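A rover that learned to drive between the workbenches

Aishwarya Sastry is already talking about wheels when I get through the door at Oltora, the shared workshop where she rents a bench and, by her own count, half the floor under it. Hakuvura is up on a stand with its wheels off the ground, and she spins one by hand so I can hear it.

"Hear that? That used to grind. You could hear it from the parking lot!" she says. "We'd cut the motor mounts a hair too short, and I spent a month blaming the gearbox."

Hakuvura is a knee-high rover she has been building with Colton Pelletier, mostly in the evenings, mostly out of parts other members had given up on. The first version fit in a shoebox and ran for 8 minutes on a charge. The current one is the second full rebuild, and it's a lovely thing up close, all hand-filed edges and neatly laced cable (the cable is Colton's doing, and she wants that on the record).

I ask what she is proudest of, expecting the electronics. She goes for the suspension.

"It's two arms and a pivot. That's it. I drew so many complicated versions, with springs, with dampers, one with a bicycle part in it, and then Colton bolted two arms to a pivot while I was getting coffee and it just rolled over the extension cord. I was so annoyed. Then I was thrilled."

Most of the steering code got written on the workshop floor, with the laptop on an upturned crate and the rover weaving around the legs of the drill press. Indoors it had become very good. Too good, she thinks, at one particular room.

"It knew our floor. The floor is painted, it's smooth, there's one color. So you take it out onto paving and every joint between the slabs looks like something it should have an opinion about. A seam, a stain, a drain cover, they're all dark shapes on gray. It has to work out which ones it can roll right over."

Colton wanders over at this point with a bag of bolts and stays for the rest of the conversation. His subject is curbs.

"A seam is nothing, you drive over it. A curb is a real edge and you have to respect it," he says. "And they can both be a line running off at an angle. I love that problem. I think about it in the shower."

Their answer for now is to be slow and look twice. The rover compares where a line sits as it moves, and if the line has any height to it, the rover backs off 50 centimeters and picks another heading. Aishwarya wrote the backing-off part close to midnight and says it is the only piece of the code she has never had to touch again.

And what would they tell someone starting from scratch at a kitchen table?

"Get the wheels on early," she says. "Ugly wheels, anything. Once it moves you'll want to come back to it every night."

"Buy more bolts," says Colton.

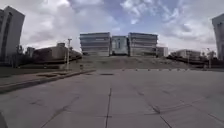
Valderrama, October

Outdoors, the pair are working with big concrete slabs, a raised curb off to the left and a row of bollards out where the paving meets the slope. The black edge in the bottom corner is the front of the rover. Colton would like a narrower nose on the next one, Aishwarya wants to keep it as it is, and the drawings for both are pinned up over the bench.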